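Boards > Laboratory Practice > Shared Workcells > Draft Standard: Household Object Tasks

Comments invited on the revised bench standard, sections 3 to 6

Posted by ostmont_bench_lead, 2019-05-16

The Ostmont laboratory submits its revised standard for household object tasks to members of this board. The text will apply to all sessions run under the Nostum project. Replies should cite the section number.

Section 3. Cables. Every cord lying on the table surface is to be identified before the arm is enabled. A cord that passes behind or beneath an object must be traced to both ends by hand. The view from the wrist is not accepted as a substitute for tracing, as it loses a cord wherever a panel stands in front of it.

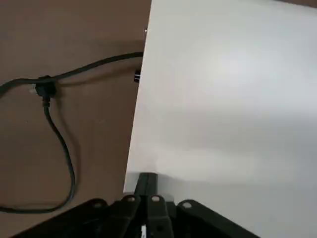

Section 4. Persons near the table. Staff may remain in the room while an arm is powered. They may not stand within reach of either arm while motion is enabled. The operator shall confirm this aloud before each run.

Section 5. Object layout. Objects are placed by hand and checked against the layout sheet. Power supplies and adapters are kept on the side bench. 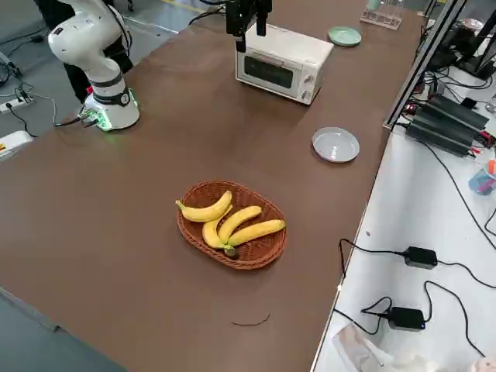
Section 6. Records. The operator signs the layout sheet at the start and the close of each session. Under the previous version we reviewed 115 sheets, of which 103 carried both signatures. The revised sheet places the two signature lines together on the front page.

pratell_safety wrote:

Thank you for circulating the draft. Pratell supports sections 3 and 6 as written. We cannot support section 4. Spoken confirmation leaves no record, and "within reach" is not defined. We ask that a boundary be marked on the floor and that the distance be stated in the text.

evangelista_ops wrote:

With respect to the previous reply, we would oppose a fixed distance. Evangelista operates arms of differing lengths on the same tables, and a single figure would be wrong for most of them. The reach should come from the risk assessment for each cell. We agree that the confirmation should be written.

Our own concern is section 5. The draft speaks only of objects on the table.
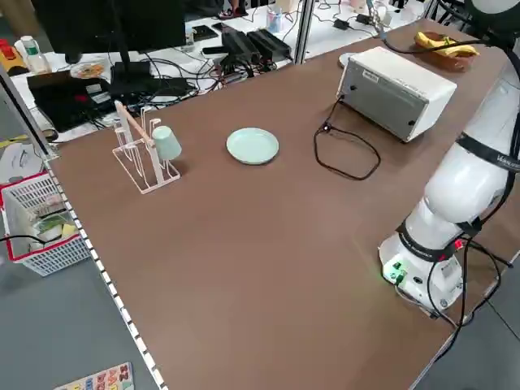
Items stored on the floor beside a table should be covered as well. A basket or mat at the table's edge is a trip hazard for an operator who steps back while watching the arm. We propose the words "on or beside the table."

ostmont_bench_lead wrote:

Both points on section 4 are noted. The next version will require written confirmation and will refer to the risk assessment for reach. We accept the wording proposed for section 5.

pratell_safety wrote:

We remain of the view that a marked boundary is needed whatever the source of the figure. An operator cannot consult an assessment while a run is in progress.
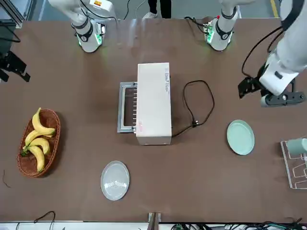 Section 3 also deserves a further sentence. Tracing a cord establishes where it goes, but the draft says nothing of slack. The toaster cord lies in a large loose coil on the table, with the left gripper working close by. We would require that slack be gathered and secured before motion is enabled, and that any plug left on the table be recorded on the layout sheet.

evangelista_ops wrote:

We would accept "secured" for appliances that stay in place. Where the task is to move the appliance, a tied cord changes the task. An exception should be written in and signed for.

ostmont_bench_lead wrote:

The exception is reasonable and will be drafted. The floor boundary is left open, as the two replies do not agree. Further comments on that point will be received until the end of May.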